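Search this site
Skip to main content

In praise of the practice pad

Posted by Yamila Rivadeneira
57 comments · 200 shares

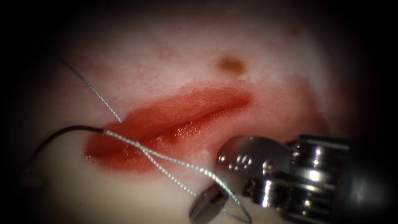 I learned to stitch on a banana. Plenty of people in my year did, and we were rather proud of it, sitting in a shared kitchen with a borrowed needle holder and a bunch from the corner shop. A banana is cheap and it bruises in a way that tells you off. I have a soft spot for it. But I teach wound closure two evenings a week now, and I want to make the case for something better, because I think the humble suture pad is one of the loveliest bits of kit in the whole of medical training and it gets treated like a mouse mat.

The first good thing about a pad is that it lets you be bad. You can be properly, shamefully bad on it! Take a bite that's far too shallow, pull the knot until the edges pucker, start again from the other end. I've had learners spend half an hour on a single stitch and go home delighted. You can't offer anyone that half hour at a bedside, and you shouldn't want to.

The second is harder to explain to people who buy things for a living. I like a pad that looks like a wound. There's a school of thought (my friend Nneka Tijani belongs to it, and we have argued about it over a great many curries) that says colour is a distraction. Give them a plain block with a neat slit, she says, and let them think about their hands. I see the point. For the first week or two, I even agree. After that I want red. I want a bit of shine in the cut and a stain spreading over the pale part beside it, and if there's a brown blemish somewhere on the surface, so much the better, as skin is hardly ever tidy either.

It matters because looking is half of the skill. On a clean white block the edges are simply there. In a red cut one lip is darker than the other, and the light bounces off the glossy bits and hides exactly what you were trying to see, so you have to learn to move your head, or the lamp, or your own silly hand. A learner who has only ever worked on plain silicone goes quiet the first time the edges aren't obvious. I did. My banana had not prepared me for it.

Then there's the thread. I'm very fond of braided suture for teaching and I'll bore anyone about it. It has a texture you can follow with your eye all the way down to where it meets the tissue, and it holds a knot kindly, which is just what a nervous beginner needs. Monofilament can wait a few weeks. It has a memory and a temper.

Now, money. The training room at Cadari, where I do my evenings, has a drawer with 63 pads in it, and I'd say the ones I reach for are the oldest. They've been stitched and unpicked so often that the surface gives a little, and I find that useful — the needle drags in some places and slides in others, and you have to pay attention. People keep wanting to throw them out. Please don't! Turn them round, use the far corner, keep one for knots alone. A tired pad has plenty of teaching left in it.

What I'd love is for every student to have one at home from the start, next to the kettle, with a length of thread already through it. Five minutes while the pasta boils does more than a long session once a month. My own sits on the windowsill and visitors do make faces at it. I've stopped putting it away when they come round.

Nneka has promised to try the red ones with her October group. I'll report back, and if she hates them I'll print that too.

57 comments
Share this

Get new posts by email. Enter your address to sign up to our newsletter. You can unsubscribe at any time.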